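Kirkwood table top, pale finish
From the Flimside workshop range

I've been selling table tops for a good few years now and this is still the one I'd put in my own kitchen (I have, twice, but more on that further down). The Kirkwood is a plain rectangular top with a pale, blond finish and a lot of movement in the grain. You buy the top on its own and put whatever legs you like under it, or you can add a set of our Sandberg legs at the checkout and we'll send the two together.

Size and price

One size only, I'm afraid: 1152 mm long, 914 mm deep. I know that's an odd pair of numbers. It came from the first one I made, for a galley kitchen with a very awkward radiator, and then people kept asking for "that one", so it stuck. Four people fit round it nicely, five if you're friendly. With six you'll be bumping elbows, though we've done it at Christmas and everyone got fed.

The price is on the order form and includes delivery to the mainland. Islands and the far north, please drop me a line first and I'll get a proper quote from the courier.

The grain

People ring up about this more than anything else, so I'll go on a bit. The lines are long and wavy, a touch darker than the wood around them, and in places they close up into stretched-out ovals. Some tops have loads of those, some have hardly any. I love the busy ones! If you'd like a calmer one, put a note in the box when you order and I'll go through the stack for you. I can't promise an exact match to a photo, but I can usually get close.

The colour is a light beige that goes well with white walls and doesn't fight with a darker floor. If your kitchen is already full of orangey pine, do ask for a sample first, as the two can look a bit odd side by side. 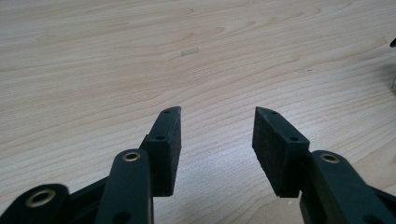

Finish and looking after it

It's smooth with a slight gloss, so you get a soft sheen where the light falls on it, nothing like a mirror. I tried a completely matt version last July and every greasy fingerprint showed, so that one was quietly dropped.

For everyday cleaning I use a damp cloth and a drop of washing-up liquid, then dry it with a tea towel. Please don't use scouring pads or anything gritty. Hot pans want a trivet, and I say that as someone with a lovely round mark at my end of the table. Twice a year I give mine a going over with Trotar, the wax we sell in the small tins. One tin will do a Kirkwood several times over, so don't buy two.

Fitting the legs

The underside comes undrilled unless you order the Sandberg legs, in which case we put the pilot holes in for you. If you're drilling your own, wrap a bit of tape round the bit so you know when to stop. I've had one phone call from a customer who went all the way through, and it was a sad phone call.

Lay the top face down on a blanket while you work. It's heavy enough that you'll want a second pair of hands to turn it back over.

Returns

You've got the usual fourteen days if you change your mind. Keep the cardboard corners until you're sure, because the courier won't take it without them. Samples are free, and you can hang on to those.

Orders placed before noon on a weekday normally go out the next working day.

Page last updated 2026-08-07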